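Papers > Robotics > Faults and Safety > Section 4
Print this page | E-mail this page
12 shares | 2 comments

4. The grip-hold fault

The most interesting result of our work with the Aveo controller was a failure. Out of 495 toy-sorting runs, 54 ended with a gripper that would not let go when told to. We had expected dropped toys and tangled arms, and we got a few of both, but this fault taught us far more than either!

The work itself is simple to state. Two arms share one wicker basket of plush toys on a small table, and either arm may take hold of a toy or of the basket rim (Figure 1). Each arm runs its own copy of the release check, written by Delia Cáceres for the earlier Mutier setup. 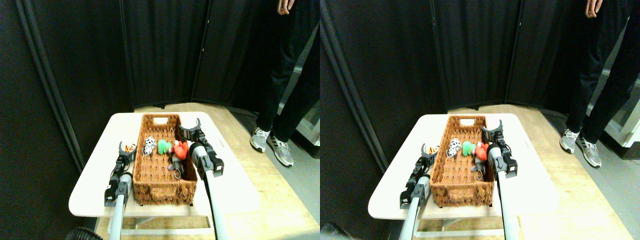 Figure 1. The two-arm toy task, stereo pair, with the right gripper at the basket rim.

Why would a gripper refuse to open? The release check waits for the finger force to fall below a set limit, and when both arms pull on the same load the force never falls, so each arm waits for the other.

Once we knew this, the logs became a joy to read. Nearly all of the stuck runs showed the same flat force line on both arms, lasting over 600 milliseconds before the Ragab safety timer cut in and stopped the motors. The timer did its job every time – but a stopped motor still holds its last finger position, so a stop left the load clamped. For plush toys that is harmless. For a hand it would be a real safety matter, and we treat it as one from this point on.

We then looked at reaches deep into a full basket, where soft toys press against the fingers from several sides (Figure 2).
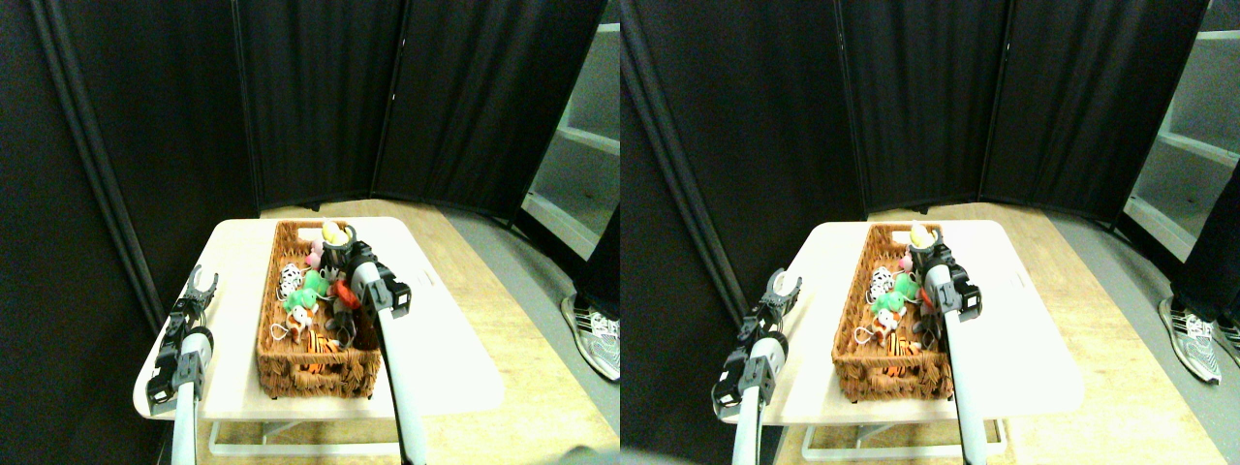 Figure 2. Reaching into the far end of the basket, stereo pair.

Crowding raised the force readings too, though by a smaller amount, and it set off the fault in only 2 runs. The shared load is clearly the main cause. Our fix lets one arm open first, whatever its force reading, while the other holds still – a small change to the code, and a very satisfying one to make. Tests of the fix on the Wernetitz arms are covered in Section 5.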